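Skoridden, Series 2: Stage and Set Safety Inspection
Production: Bameo
Premises: Naciri Stage, main floor and mezzanine
Inspected by: Dalia Zerouali
Status codes: S = satisfactory, A = action required before call, M = monitor, N/A = not applicable
Comments follow the item they refer to. Items marked A must be signed off by the inspector and the first assistant director.
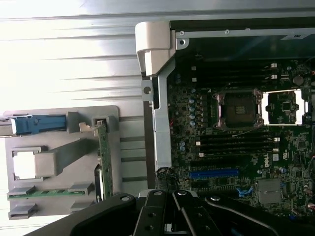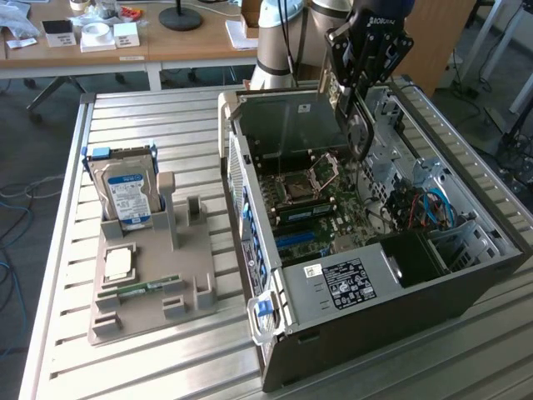
Section A. Access, egress and capacity

A1. Stage floor clear to the marked fire lane on all sides. A
Comment: Lane obstructed on the north side by two stacks of flats from the embassy set. Flats to be racked in the scene dock. Tape re-laid where the hotel corridor has been extended past the old line.

A2. Exit doors open fully from inside without a key. S

A3. Exit signs lit and visible from every standing set. A
Comment: Sign over the east door is hidden from inside the courtroom set once the rear wall is flown in. Fit a repeater sign on the off-camera return. Art department has agreed to a removable bracket.

A4. Floor area and occupancy notice displayed. S
Comment: Notice states 1,702 square metres. The figure includes the mezzanine. Occupancy for the shooting floor alone is on the second sheet, and it is the second sheet that applies on crowd days.

A5. Occupancy of enclosed sets. M
Comment: Railway compartment set is limited to up to 17 persons with both wild walls out. With the walls in, cast, camera operator, focus puller and boom only. Monitors for make-up and continuity go outside.

Section B. Scenery and construction

B1. Flats braced and weighted. S
Comment: Stage weights replaced sandbags on the tall library flats. Keep it that way.

B2. Raised sets have guardrails on all off-camera edges. A
Comment: Rear edge of the rooftop set has a rail along most of its length, with a gap at the ladder. Chain and clips to be fitted. The ladder is not to be used by cast in costume; treads are at the scene dock end.

B3. Practical doors and windows. S
Comment: Sash in the boarding house set sticks in the upper position. Works as scripted. Wedge to be removed between takes.

B4. Breakaway items identified and stored apart. M
Comment: Sugar glass panes for scene 93 are in the cool store with spares. Two ordinary panes of the same size were found on the shelf below and have been moved to construction. Labels are now on the face of each carton instead of the lid.

B5. Fire retardancy certificates for drapes and soft furnishing. A
Comment: No certificate on file for the green velour in the theatre box. Hold off hanging until the supplier sends one or a sample has been tested. Certificates for the remainder are in the red binder.

B6. Paint and solvent storage. S

Section C. Electrical and lighting

C1. Test tags current on all portable equipment. M
Comment: Pruvus supplied a tagged package. Several of the period table lamps belong to props and carry tags from the previous block. These expire in June and should be retested as a batch.

C2. Residual current protection on all practical circuits. S
Comment: Each device tripped by test button at time of inspection.

C3. Cable runs ramped or flown across walkways. A
Comment: Run from the dimmer room to the hotel corridor crosses the catering route with matting only. Ramp required. Pruvus to provide from the truck.

C4. Overhead fixtures fitted with secondary safety bonds. S
Comment: Checked from the mezzanine and by lift. One barn door without a retaining pin, replaced on the spot.

C5. Clearance between hot fixtures and scenery. A
Comment: Small tungsten fixture behind the church window is too close to the painted gauze. Increase the distance or swap for an LED unit. Gaffer prefers the swap and will match colour on the next pre-light.

C6. Generator position, exhaust and fuel. N/A
Comment: House supply only for this block.

Section D. Atmospherics

D1. Product data sheets for haze and smoke fluids. S

D2. Haze plan issued to cast and crew with the call sheet. M
Comment: Plan issued. It omits the dressing room corridor, where haze collects when the west door is held open. Amend the plan and keep the door closed on interiors.

D3. Smoke detection isolated only by authorised person, and isolation logged. A
Comment: Log shows an isolation at 6:40 am with no matching reinstatement. Panel was found reinstated. The entry must be completed by whoever reset the panel. A fire watch is required for the whole of any isolation, including meal breaks.

Section E. Weapons and stunts

E1. All replica firearms held by the armourer and logged out and in. S
Comment: Log agrees with the cabinet. The rubber pistol used for the stair fall is now on the same log. It had been kept in the stunt bag.

E2. No blank-firing weapons on the stage in this block. S
Comment: Confirmed with the armourer. Muzzle flash will be added in post. Any change goes back through a new risk assessment and a new notice to the crew.

E3. Stair fall, scene 93. A
Comment: Pads beneath the carpet finish short of the bottom tread. Extend to the newel post. Newel cap is hard timber and is to be replaced with the foam casting for the fall and reinstated for dialogue. Rehearse at half speed with the pane out.

E4. Restraints used on performers. M
Comment: Interrogation scenes use rope with a quick-release knot. The person who tied the knot must remain within reach while the performer is seated. Agreed stop signal is two taps of the foot, as the performer is gagged in the wide shot.

Section F. Welfare and first aid

F1. First aid kit stocked, location shown on call sheet. A
Comment: Kit is stocked. Call sheet still gives its former position by the wardrobe door. It is on the wall beside the stage manager's desk.

F2. Nurse or first aider on call for stunt days. S

F3. Temperature in enclosed sets. M
Comment: The compartment set warms quickly under load. Portable cooler to run between set-ups and be switched off for sound. Performers in overcoats are to be released to the floor during relights.

F4. Drinking water at each unit base. S

Section G. Close-out

Items marked A are to be rechecked on the floor before the unit call. Construction to confirm A1, A3, B2 and E3. Lighting to confirm C3 and C5. Production office to correct F1 and chase the certificate at B5.
D3 stays open until the log entry is signed.
Scene 93 is not to be rehearsed with cast until E3 is closed.
Items marked M carry over to the next sheet with comments unchanged unless the set has been struck.

Signed: D. Zerouali
Copy to: Bameo production office, Naciri stage manager, Pruvus crew chief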